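Company News | Robotics & Automation

GRUTVILLE – Furnovness is happy to share that it has wrapped up its side-by-side comparison of two robot controllers, a project that kept our small simulation team busy well into October and that we have been looking forward to telling our customers and friends about for quite a while now.

The comparison pitted our current controller against the new Clorkitz release, using the same simulated arm, the same parallel-jaw gripper and the same household-style jobs for each. Every controller was given 2000 attempts at working with drawers, and the starting position of the arm was changed a little from one attempt to the next, so that neither one could get by on repeating a motion it already knew (we have been fooled that way before!).

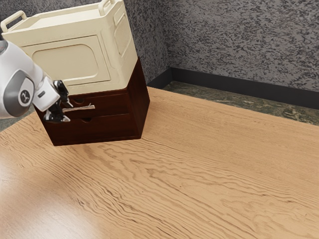 Drawers may sound like a humble thing to spend so much time on, but anyone who has tried to teach a robot to open one will tell you how much can go wrong in the last inch or so before contact. If the gripper comes in at a slight angle, one finger touches first and the whole approach is spoiled. If it pulls too early, it slips. The Clorkitz controller missed its grasp 301 fewer times than our current one over the full set of attempts, and the team was especially pleased with how calmly it backed off and tried again after a poor first touch.

"We went in expecting the two to come out pretty close, and I'll admit I had a soft spot for the old one, having spent so many evenings tuning it," said Brodie Kerslake, simulation lead at Furnovness. "But the new controller is gentler on the approach, and that makes everything after it easier. I'm very proud of the folks who stuck with this."

The older controller still finished its successful pulls a bit faster, and we plan to keep supporting it for customers who already have it set up the way they like.

Work now moves to the bench at our Huỳnh lab, where the same drawer tasks will be run on real hardware with 3 different sets of fingertips. Customers who would like to receive the full results, or who have a stubborn drawer of their own to suggest, are warmly invited to write to the Furnovness simulation team through their usual contact.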